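Robot Learning from Demonstration
Course notes, part 3: Collecting the examples
Last revised 30/09/2020

3.1 What we mean by an example

In part 2 we treated the data set as something given. We had pairs of observation and action, and we asked how to fit a policy to them. In this part we go one step back and ask where the pairs come from. Students often find this part less interesting than the part on networks, but in the lab exercise most of your time will go here, and most of your mistakes too.

By one example, also called an episode, we mean a complete recording of one attempt at the task. It begins when the operator gives the start signal and it ends when the operator gives the stop signal. Between these two moments we store the camera images, the joint positions of both arms, the opening of both grippers, and the command which the operator sent at each step. The command and the measured position are not the same thing. The arm always follows the command with a small delay, and if you train on the measured position in place of the command, your policy will learn to be late.

3.2 The operator is part of the data

Two operators do the same task in two different ways. One person goes down to the object from above, another person comes from the side and pushes it a little first. Both ways are correct. When you mix them without care, a simple policy trained with squared error will choose something in the middle, and the middle can be a path which goes straight into the wall of the bin.

For the lab exercise we therefore ask each group to agree on a written procedure before the first recording. Write which arm moves first, from which direction the gripper comes, and where the arms rest at the end. Half a page is enough. In the Hurnard set, which you will download for exercise 4, the first session was made without such a procedure, and you will be able to see it in the action plots.

Please also watch for hesitation. A new operator stops above the object, thinks, and then continues. The policy sees a long row of almost equal images with the action "do nothing", and it learns this very well. Practice the motion before you record – the practice runs should not be saved.

3.3 Variation

If every episode starts with the objects in the same place, the policy does not need the camera at all. It can replay one motion. You will get a good score on your own table and a very bad score when someone moves the bin by the width of a finger.

Change these things between episodes:

the position and the angle of the container
which objects are used, and their order
the start position of the arms, within the safe area
the light, if your room allows it

Change them on purpose and write down what you changed. Variation which is not recorded cannot be used later when you want to split the data into training and test. A common error is to split by single frames. Neighboring frames are nearly the same, so the test result looks much better than it should. Always split by episode, and if possible by session.

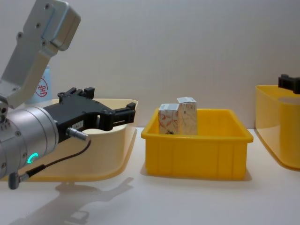
3.4 How many episodes

There is no general answer. For the packing task in this course, around 300 good episodes have been sufficient for a first policy. The Hurnard set has 395 before cleaning. A smaller set with a clear procedure is usually more useful than a larger one where you do not know what happened.

Failed attempts need a decision. If the object falls and the operator picks it up again and finishes, keep the episode and mark it "recovered". Such episodes teach the policy how to come back from a bad state, and this is valuable. If the attempt was stopped before the end, mark it "aborted" and leave it out of training, but do not delete it.

3.5 Cleaning

After each session, open the recordings in the Trevoleo viewer and check the following.

Do all camera streams have the same length?
Is the gripper signal present from the first step?
Is there a jump in the time stamps?
Does the label agree with what you see in the last image?

Do this on the same day. After a week you will not remember why an episode looks strange.

3.6 To hand in

Each group hands in the written procedure, the session log, and a plot of the episode lengths. Explain in a few sentences the longest and the shortest episode. The reading for part 4 is the Zacharopoulos notes on action chunking, sections 1 and 2.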